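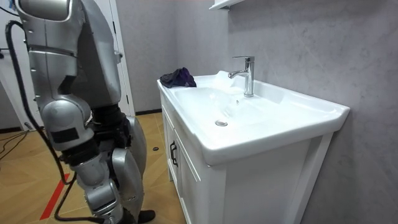
Most arguments about teleoperated demonstrations concern volume. I think the more useful argument is over what the operator is allowed to do when a motion goes wrong.

The usual protocol, and the one we followed at Uibo until April, is to discard any episode with a correction in it. Of 56 recorded episodes of basin wiping, that rule left 10. The survivors were smooth, fast and nearly identical. A policy trained on them had no data on recovering a bad grasp, and it behaved accordingly.

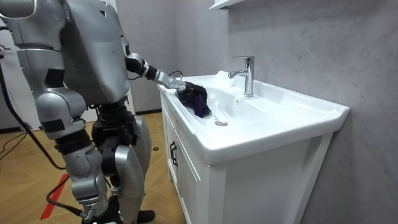

Hand on the cloth at the left rim of the basin.

Picking up a cloth is a poor place to demand clean execution. Fabric has no fixed pose. Two operators will approach the same heap differently, and both may be right. If one of them closes on too little material, releases and tries again, the second attempt is the part worth keeping. 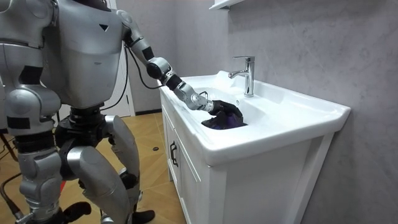 Remote control has a further weakness, the operator's sense of contact. Our rig returns no force to the hands, so pressure is judged by eye. On a flat counter this is tolerable. With the fingers down inside a basin and the cloth bunched beneath them, part of it hidden by the front rim, the visual estimate is weak and operators tend to push harder than the job requires. The policy then learns the excess. Guiding the arm by hand gives better pressure, but a person's body blocks the cameras and a full humanoid is awkward to guide.

I would keep remote control, label corrections and leave them in. Discards should be limited to dropped connections and operator aborts.

Uibo, June 2020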